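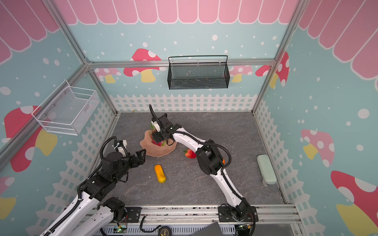 Planell 双腕セル、きのこ柄の壁パネル仕様

# Planell(プラネル)卓上双腕セル

こんにちは、Vondisで製品ページを書いている者です。もともとは梱包の現場にいまして、おままごと用の果物をひたすらお皿に並べて箱に入れる、というのを何年もやっていました。なのでこのページ、仕様書っぽいところより「入れたあと職場がどうなるか」の話が長いです。数字だけ見たい方は下のほうまで飛ばしてくださいね。

Planellは、作業台に置けるアルミフレームの囲いに、白いアームを左右一本ずつ取りつけたセルです。得意なのは、ばらばらに置かれた軽いものを一個ずつつまんで、決まった場所に載せる仕事。玩具の果物とか、店頭ディスプレイの小物とか、そういうのです。逆に、重いもの、ぬれているもの、とがったものは向きません。ここは営業よりも先に私が言っておきます(あとで怒られるかも)。

## 最初に入れた職場のこと

いちばん長く使ってもらっているのが、Hodžićという玩具の工房です。果物のセットを盛りつけて、見本用の皿に仕上げる工程に2台入っています。7月に置かせてもらったとき、私も三日間つきっきりでした。

正直に書くと、初日の空気はけっこう重かったです。「で、うちらはどこに行けばいいの」と、作業台の向かいから聞かれました。これ、設置に行くとかならず聞かれるんですが、カタログにはまず載っていない質問なんですよね。Hodžićの場合、人数は変えないという約束が先にあって、盛りつけの担当だった方々は検品と、新しいセットの組み合わせを考えるほうに移りました。移ってよかったという人もいれば、手を動かしているほうが好きだったという人もいます。後者の方は今、セルに動きを教える係をやっています。アームの横に立って、違う違う、もっと寝かせて、と声をかけながら調整するので、見ているとちょっと料理教室みたいで楽しいです!

壁の柄も現場の希望で決まりました。水玉の空色に、ピンクの日よけと白い柵ときのこ。工房の人いわく、灰色の箱が増えるのはいやだ、と。この柄、標準のパネルより刷るのに手間がかかるのですが、評判がよすぎて選択式にしてしまいました。無地の白ももちろん選べます。

## ふだんの使い方

朝はまず床の拭きそうじから始めます。マーブル柄の床はほこりが目立ちにくいので、見た目がきれいでも拭いてください。それから皿を置いて、果物を手前や脇に散らします。きっちり整列させる必要はありません。斜めでも、横倒しでも大丈夫。ただ、積み重ねるのだけはやめてください。下の果物を取ろうとして上のが転がると、そこから先がぐだぐだになります。

皿は平らなものだけでなく、ふちが波打ったやわらかい形のものも使えます。私は桃色のが好きで、デモのたびにあれを持っていきます。赤いいちごがよく映えるんですよ。

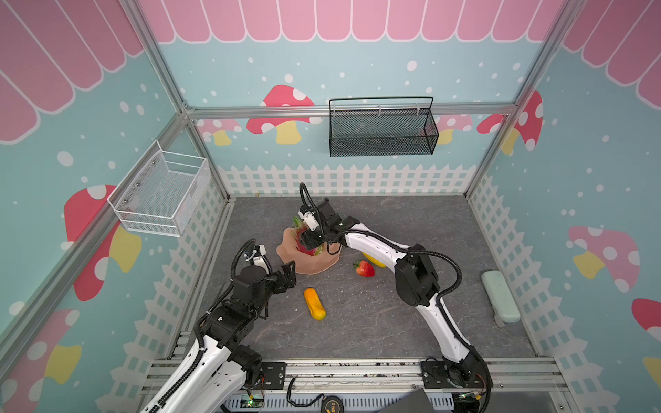
Tharun Pintoさんからは、速さは手のほうがまだ上だけれど、夕方になっても並べ方が朝と同じなのが助かる、という感想をいただきました。ただし果物を補充するために席を立つ回数は前より増えたそうで、「座っていられると思ったのに、むしろ歩いてる」とのこと。はい、そこはそのとおりです。今のPlanellは補充を自分ではできません。

この「歩く」問題、意外と大事なので書いておきます。導入前は、座りっぱなしで肩と手首がつらいという声が多かったんです。導入後は肩の話が減って、かわりに足の話が出てきました。床に疲労軽減マットを敷いて、補充用の棚をセルのすぐ脇に移したら、だいぶましになったそうです。なので最近は、納品前の打ち合わせでかならず棚の位置を聞くようにしています。セルの寸法よりそっちの話が長引くこともあります。

もうひとつ、止める権利の話。非常停止ボタンは誰が押してもいい、押した理由は報告しなくていい、というルールを私たちはおすすめしています。Berkinbergの倉庫で使い始めたころ、班長さんしか止めてはいけないことになっていて、みんな遠慮して、アームが果物を落とし続けるのを黙って見ていたらしいんです。それを聞いて、説明書の1ページ目を書き直しました。止めても壊れませんし、再開はボタンひとつです。遠慮なくどうぞ。

## つかむところ

指は黒い二本の平行グリッパーです。開いたまま近づいて、両側からはさむ。仕組みは単純なんですが、相手の形によって教え方がかなり変わります。まるいオレンジみたいな形は、どこから行ってもだいたい同じ。細長いのは向きをそろえないと、端をつまんでくるっと回ってしまいます。 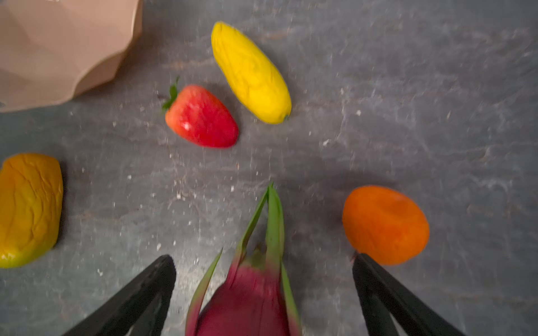

手首のカメラをどう使うかは、教える係の腕の見せどころです。上から全体を見るカメラだけだと、最後の数センチで指がどこに入るのかがわかりにくいので、つかむ直前は手首の映像に切り替えて確認してもらっています。初めての方にはまず、果物どうしの間をゆったりあけて練習してもらうのがおすすめ。むずかしいのはドラゴンフルーツで、二本の指の真ん中に本体が来ていても、緑の長いひらひらが指先の向こうまで伸びてくるから、どこをはさめばいいのか迷うんです。Hodžićでは、ひらひらは無視して赤い胴体だけを見る、と決めたら教えるのが早くなりました。いちごのへたも同じ考え方でいけます。

ちなみに、教えた動きには担当の方の名前をつけて保存できます。これは機能としてはただのファイル名なんですけど、現場ではとても喜ばれました。自分の並べ方が残るのがうれしい、と。一方で、自分のやり方を機械に渡してしまうのは複雑だ、という声もありました。どちらもわかる気がします。誰の動きをどの範囲で使うのかは、始める前に職場で話し合って、紙にしておいてください。ひな形はお渡しできます。

## 仕様とお値段まわり

- 型番:Planell 786
- 構成:双腕、平行グリッパー、手首カメラ、アルミフレーム、壁パネル
- 壁パネル:きのこ柄、または無地の白
- 壁掛けバスケット:ワイヤーメッシュ製、黒と白から選べます
- 保存できる動き:99件まで
- 保証:3年(グリッパーの指先は消耗品のため対象外)
- 設置と講習:三日間、弊社スタッフがうかがいます

お値段は構成と棚の工事の有無で変わるので、見積もりになります。すみません、ここに書けたらいちばん楽なんですが。

## よく聞かれること

**音はうるさいですか?**
話し声を張らなくても会話できるくらいです。ラジオをかけている職場もあります。

**専門の人がいないと動かせませんか?**
講習を受けた方なら大丈夫です。Hodžićで教える係をしている方は、それまで機械の担当をした経験がありませんでした。

**本物の果物には使えますか?**
今の指先は食品対応ではないので、使わないでください。問い合わせは多くて、担当が試作を進めています。発売の時期はまだ決まっていません。

**アームが止まったら、その日の仕事も止まりますか?**
手で盛りつける台をひとつ残しておいてください。片づけてしまうと、止まった日にみんなで困ることになります。手順を覚えている人が減らないように、月に一度は手で並べる日を作っている職場もあります。

見学をご希望の方は、問い合わせフォームに「見学」と書いて送ってください。私が出られる日は私がご案内します。普段その作業をしている方にも、できれば一緒に来ていただきたいです。

ページ更新:2023-01-13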